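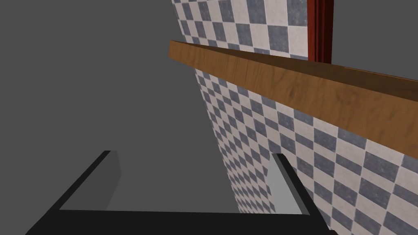
Sevim Kırmızıgül wrote after the last session that she had set both grippers to the same opening and still got a different gap on each side, and wanted to know which one to trust. Neither, until the zero has been checked. Start with that.

Handout 2: setting up the two-arm model (Vunico cell)
Lucrezia Barbieri, March 2023

Zeroing the grippers
Load the room with the arms parked. Open both grippers fully, close them with no object between the fingers, and read the finger position at the stop. If it is not zero, enter the reading as the offset for that gripper. Do left and right separately. Do not copy the offset across.

Repeat after 15 open and close cycles. The reading should be the same to within 2 counts. If it drifts, the joint damping is set too low; the course value is 3000.

Wrist view
Open the gripper to its working width. Both fingers must show in the wrist view, with the inner faces visible. If only one finger shows, the camera mount has been rotated in the model file. Correct it there and reload. Turning the wrist joint to compensate will upset every stored pose. 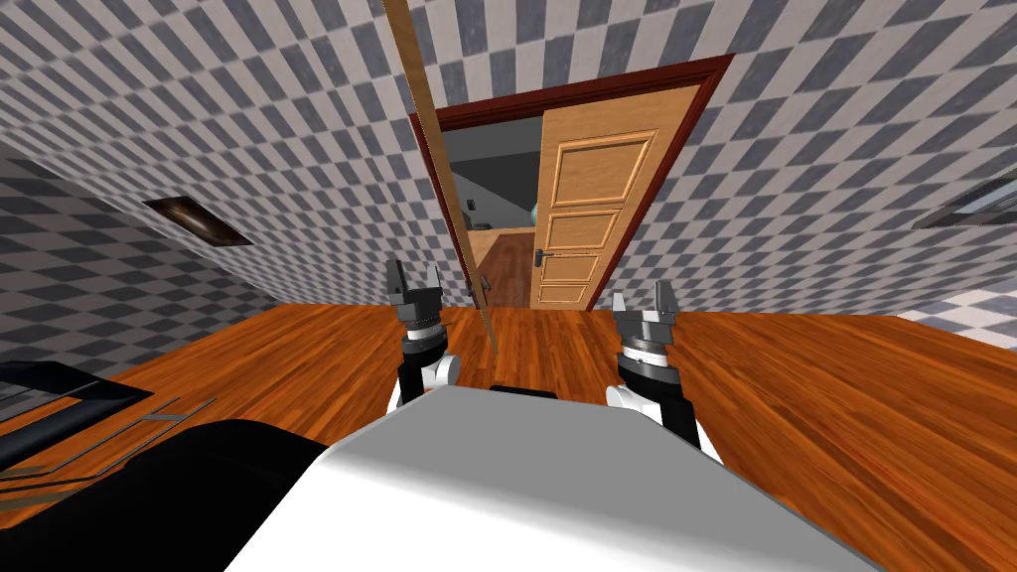 Once the wrist views are right, go back to the body view and bring both arms forward, grippers slightly open. Check that neither arm touches the torso on the way up. Save this as the ready pose.

Common faults
Arm jumps on loading: the start pose lies outside the joint limits. See section 9.
Fingers pass through an object: collision is switched off on the finger pads.
One gripper does not answer: both have been given the same name.

Put your offsets in the log and send it to Berkay Gezer before the May practical.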